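Re: [homepc-talk] Drive trays and the old black tower
From: Annelies Segers
Date: May 9, 2025

Hello Wissam, hello all,
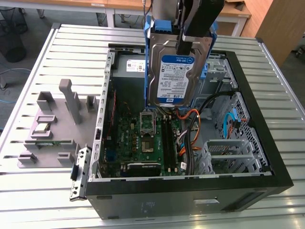

Sorry to have been so slow with this one, I wanted to have the side off the case before I answered, and then the kitchen table was needed for other things for most of the week.

Wissam Khalaf wrote:
> Does your drive sit in a blue plastic tray, or is it screwed
> straight into the cage? I have 2 trays left over from the Bormont
> machine and you are welcome to them. Also, which size of disk did
> you settle on? I seem to remember you had 600 GB of photos to move.

It's a tray, yes, bright blue with rails down both sides, and the disk is a WD Blue, 1.0TB, so there should be room for the photos and a good few years more. Thank you for the kind offer of the spares! I would gladly take one, as I'm forever snapping the tabs off things.

The tower itself goes on its side for this, which I do recommend to anyone with a bad back - you can see right down to the board and you aren't fishing about in the dark. Mine still wants a processor and memory, both RAM slots being bare, so please do shout if you have anything suitable in a drawer. I should like the wiring tidied first, though. There are orange and yellow power wires looping past the drive cage and a great bundle of black ones beside them, and I'd rather have them tied back before anything else goes in. The two blue SATA cables can stay as they are for now.

Has anybody used the Flandska cable ties, the soft reusable sort? They come in bags of 100, which would see me out, so I'd happily split a bag with someone.

Warm wishes to everyone,
Annelies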